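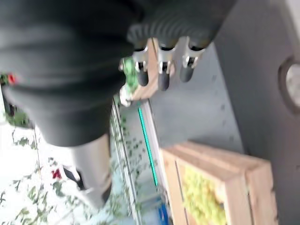
D. Grecu

So I was catching for Skidbridge that summer, bad knees and all, and we were down by 3 to Rirside in the last inning. Bases loaded, two out, and guess who was up? Me. I hadn't had a hit since February, and that was indoors, off a machine.

Their pitcher had been throwing me the same rise ball all night. I knew it was coming. She knew I knew. I still swung under the first two like I was beating a rug.

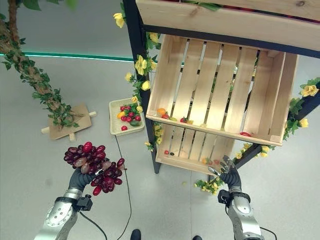 I stepped out and fixed my gloves, mostly to buy time. My dugout had gone quiet, and my whole family was in the stands behind it, all in number 15 shirts (my number, so no pressure!). My left thumb was killing me from a foul tip in the second. I'd peeked under the tape and it was the color of fake grapes, that glossy burgundy going to purple, and I'd taped it right back up so the coach wouldn't see.

Then I stepped in again, and she threw the change-up.

I've thought about that pitch a lot. It took a week to get to me. I got way out in front, my bad hand came off the bat, and the ball dribbled down the third base line and just died there in the dirt — fair by an inch. I ran like the place was on fire. Safe! One run in, down by two.
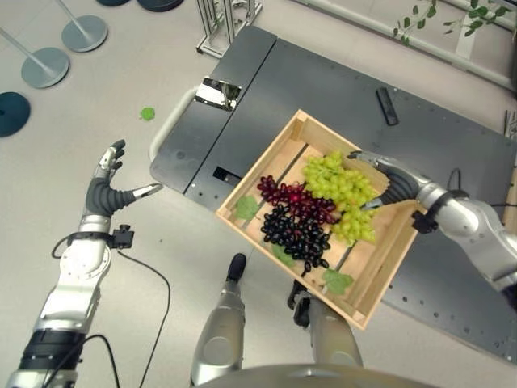 One hand on the rim of the crate

The next batter popped up to short, and we lost. I rode home with my hand in the ice cooler, grinning the whole way.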